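What does a flower girl or page boy do?

So somebody you love is getting married, and they've asked YOU to help. Lucky you! I was a flower girl when I was four, for my auntie Sarmīte, and I still remember how scratchy my tights were.

Let's start with the names. A flower girl usually walks down the aisle before the bride, carrying petals or a little posy. A page boy might carry the rings on a cushion, or hold the end of a very long dress (that bit is called the train – no, it doesn't go choo choo).

The day before, there's often a rehearsal. It's a practice in your normal clothes, and you'll find out where to stand and who to walk with. If you forget something, just look at the grown-up at the front. They'll wave you along.

What if you feel wobbly on the day? Lots of people do, even when there are only 19 guests, never mind 100! I took three big breaths and stared at my uncle's tie the whole way. You could hold hands with another child too.

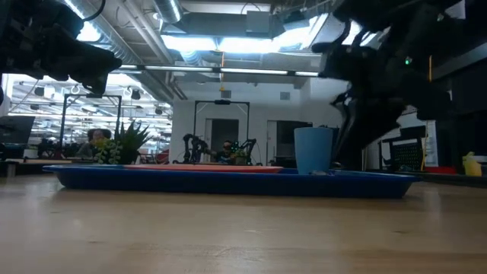 Kids' Corner

After the ceremony come the photos, and I won't fib, they go on a bit. Then there's food, speeches (some funny, some long) and dancing. Your job is finished by then, so you can take your smart shoes off and slide about on the dance floor. Ask first, though!

Words by Piret Kivi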